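Bowls, balls and one very stubborn toy drawer

08/05/2020

So I have been putting off the toy situation since April. If you have been reading along you know we moved the big shelf out of the hallway, and everything that used to live on it went into a Birkier storage cube with a lid that never closed. I shoved the cube behind the couch and pretended it was furniture. It worked great until I needed a pencil, moved the couch, and got rained on by puzzle pieces.

My plan this time was small. I have tried the weekend-long clear out and it always ends with me sitting on the floor at dinner time surrounded by even more stuff than I started with. This round I gave myself 3 bins (keep out, put away, give away) and one rule, which was that all the odds and ends had to go into a metal bowl first. You know the things I mean - the single ball, the block from a set that left the house years ago, the bit of plastic that might belong to something important. They're too big for the junk jar and too lonely for a box of their own.

I picked metal because I can wipe it out in two seconds and because things make such a good clunk when they land in it! That's really all the thought that went into it.

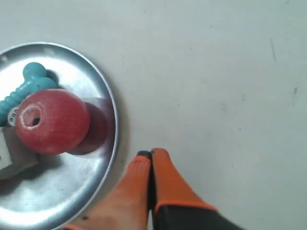

The big red ball and the teal screw-looking thing, both still waiting on a decision.

That ball, by the way, is staying. It's scuffed and has a hole in it and a worn pink ring on one side, and I love it more than most of the nice toys we own. I found a very similar one on Prasertsri (a secondhand toy site I lose whole evenings to) and the listing called it "well loved," so there you go, I'm using that from now on for everything in my house including the rug.

Wooden blocks are where I go soft. I can toss plastic all day long, but give me an old block with a rough end and I'm suddenly planning how to display it. We used to have a Drellow set that came in a canvas bag, and over the years it has dwindled and mixed in with blocks from yard sales and I couldn't tell you which is which anymore. I like the ones where you can see the growth rings on the end. I did think about sanding them all down and giving them a coat of beeswax, and I may still, but that is a project and I was not doing projects that day.

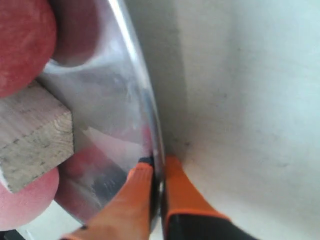

Block in the middle, something round on either side. Look at the rings on the end of that wood!

Now for the part where I got stuck. I had the wood going into one bin and the balls into another, and then there was the plastic. Some of it is clearly part of a building set, some of it could be from a play toolbox, and a couple of pieces I swear I have never seen before in my life. My first idea was to sort by color, which looked adorable for ten minutes and then made no sense at all, so I dumped it
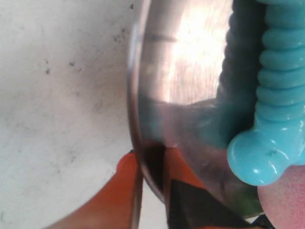 and went by what the thing does instead. Anything that looks like it turns or screws goes together, anything that stacks goes together, and anything that rolls gets its own spot up high (learned that one on the stairs). It was so much faster. I'm a little annoyed with myself for all the years of rainbow bins.

I also looked up the Cudano parts list to see if I could match a few strays, and that was a mistake. It has 1286 pieces in it, with tiny drawings, and I gave up on the second page and made a sandwich. If you have the patience for it, please come over.

Game pieces were the other headache, so those are going in zip pouches inside the game boxes, with a spare pouch for the ones I can't place. I'm giving the spare pouch until the holidays.

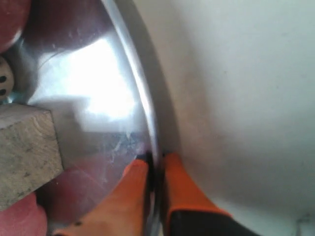
Do you wash the toys before you put them away?
Plastic ones get warm water and dish soap and then sit on a towel overnight, and the wood just gets a damp cloth and a quick dry.

The give away bin is by the front door now and I'm trying not to look in it. Next up is the craft cupboard, so send snacks.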